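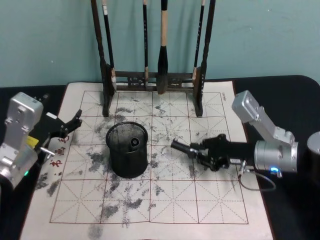 Every adult should have one hobby that involves a decent mess, and I would like to make the case for calligraphy. I took it up in June after walking past a shop in Nandstead with brushes in the window, and I have been boring my friends with it ever since. People imagine it as a hushed, spotless sort of pastime, all straight backs and held breath. Then they see a practice cloth. The red-brown grid is there to keep you orderly, every square neatly divided by its dashed lines, and over the top of it go the smudges and blotches, thickest through the middle, with a dark streak running off the bottom border. I love that. A grid with ink all over it is one of the most cheerful things you can have on a table.

My argument is a simple one. Most of us have arranged our spare time so that we can't be bad at anything where others might notice. We watch, we scroll, we read reviews of gear we might buy. Learning to write with a brush takes that option away in the first five minutes. A horizontal stroke, the plainest mark there is, will come out looking like a chewed stick, and so will the next one. You press too hard at the start, you lose your nerve in the middle and you forget to finish. And it's wonderful! I hadn't been a proper beginner at anything in 16 years and I had forgotten how much fun it is when improvement comes in great lumps.

The squares deserve more credit than they get. I used to think guide lines were for children, something to be got past as quickly as possible. I now think they're the cleverest part of the whole set-up. The diagonals and crosses tell you where the centre is, so when a character leans or slides downhill you can see by how much and fix it in the next square along. A blank sheet gives you freedom and very little information. I have tried both, and on blank paper my characters drift like sheep. Serious writers keep going back to the grid too, the way pianists keep going back to scales, and I don't see any shame in it.

I feel just as strongly about the rack. For the first two months I kept my brushes lying in a drawer with the scissors and the birthday candles, and I practised when I remembered, so hardly ever. Then I bought a stand. Hanging brushes up lets the water drain away from the handle and keeps the hairs in shape, and that's a good enough reason to do it, but what changed my habits was seeing them. A row of brushes hanging by the wall is an invitation. There's the fat one for big, bold characters, and the slim ones for when you're feeling careful, and your hand goes out before you've decided anything. I'd put the same case to anyone with a guitar in a case under the bed. Get it out and put it where you'll trip over it.

Some friends tell me they would love to have a go but don't have the room. I don't think that holds up. You need a table and something to cover it. A studio is a lovely idea – I daydream about one myself – but I suspect it would make me behave worse, because I'd feel that I owed it something grand. A table that has to be given back at dinner time is more forgiving. You do 13 squares, or two, and you clear up, and that was the session.

The harder objection is about what it's for. My handwriting with a biro is as poor as it ever was. I can't sell what I make, and I wouldn't hang most of it in the laundry. A neighbour asked me, quite kindly, what I was working towards, and I had no answer for her. I've thought about it since, and I believe the question is the trouble. We ask it of grown-ups constantly and of small children never. A child with a paint pot isn't working towards anything, and we all stand about saying how good it is for them.

So find a brush and an old cloth, and don't be precious about the stains. If your colours run to black, wear black. I have ruined one good shirt and the cuff of another, and I still have the character for "forever" coming out with its tail in the wrong place. I'm having another crack at it tonight, once the plates are off the table.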